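Tabletop refinish: hardwax oil or water-based poly over white paint?
Started by Siv Fagerlund, July

siv_f
Okay, I need opinions and I know this group has them. We eat at this table every single day, there are two kids, and I'm down to two choices for the topcoat: a hardwax oil (the shop pushed Rirnov on me pretty hard) or a water-based poly like Vinthorpe Clear. My sister swears by oil because you can patch one spot without redoing the whole thing. My husband wants whatever he can wipe down and forget about. I've already sanded a test board to 189 grit... kidding, 180, my phone has a mind of its own.

White tabletop for reference:

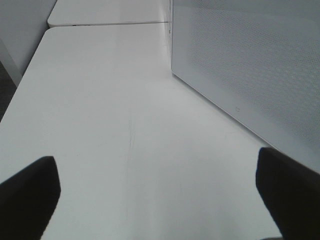 White, smooth, and it needs to stay that way.

What would you put on a table that sees spaghetti?

wafula_m
Poly. Three thin coats, light sanding between them, done. Hardwax oil over paint makes no sense to me, it's meant to soak into bare wood and paint doesn't let it soak into anything. You'd end up with a gummy layer on top that grabs every crumb in the house.

tahsin.m
Gotta disagree with Wafula a little. There are oils sold for painted surfaces and I've had one on a desk for years with no gumminess at all. You do have to buff it off really well, and I mean arm-falling-off well. But for a dining table? Yeah, I'd probably go poly too. My real question is what paint is under there. If it's plain wall paint, the topcoat isn't going to save you.

siv_f
It's a cabinet enamel, Plalora, satin. It sat for a month before we used the table for anything. The can says full cure is 30 days so I figured that was enough?

tahsin.m
Then you're in great shape! A lot of people skip that wait and end up with plates sticking to the paint.

MoragG
Jumping in because I've been down this road and it cost me $100 in product I ended up scraping off. The thing to watch with poly over white is yellowing. Oil-based poly WILL go the color of old piano keys. Water-based is way better but check the can anyway, a couple of them warn about it in tiny print on the back.

Also go satin or matte. Gloss on white shows every fork scratch the second the sun comes in sideways.

siv_f
Good point about the sun. We get a lot of soft shadow across ours and I'd like to keep that flat look.
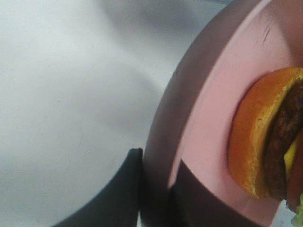
Pink plate, pale table. Matte for sure.

Zawadi K.
Love that pink! I have to be the annoying one though. Why topcoat at all? A good cabinet enamel is made to be a finish. I painted my kitchen table with one and left it alone, and all I do is touch it up with a tiny brush every so often. Every layer you add is one more layer that can peel.

wafula_m
Cabinet doors don't get plates dragged across them three times a day. Big difference in wear.

Zawadi K.
And yet mine looks fine :) Placemats, my friend. Placemats and a tablecloth when my brother's kids come over.

MoragG
I'm kind of with Zawadi for a low-traffic table but not with two kids. Mine did homework on theirs and you could read the long division in the paint afterward.

tahsin.m
Ha, same, except it was my own handwriting. Siv, if you do go poly, scuff with 320 first, wipe it down with a barely damp cloth, then use a foam roller for the big flat part. Brushes leave ridges and on white you'll see them forever. And finish up with 600 if you get dust nibs. Don't go up to 4,000 like the car guys tell you to, you'll polish it shiny and wreck your matte.

siv_f
That's super helpful, thank you. I was going to use a brush! So the plan is scuff, roll, wait, repeat, and hope the cat stays out of the room.

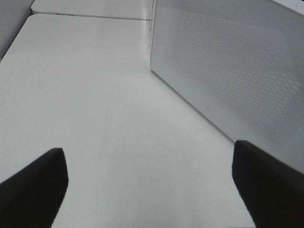 One more of the table.

wafula_m
How long are you leaving it between coats? The can will say two hours. If it's humid where you are I'd double that, easy.

siv_f
Very humid. Four hours then. We'll be eating on the porch for a bit.

Zawadi K.
Do the underside of the test board with no topcoat and bang a fork on both. I want to see who wins.

siv_f
Deal. Fork test results when it's had time to cure.

Related threads
Lukumay chalk paint: any way to seal it for outdoors?
Foam roller or microfiber for tabletops
Getting water rings out of an oiled finish
How long before I can put placemats on fresh enamel?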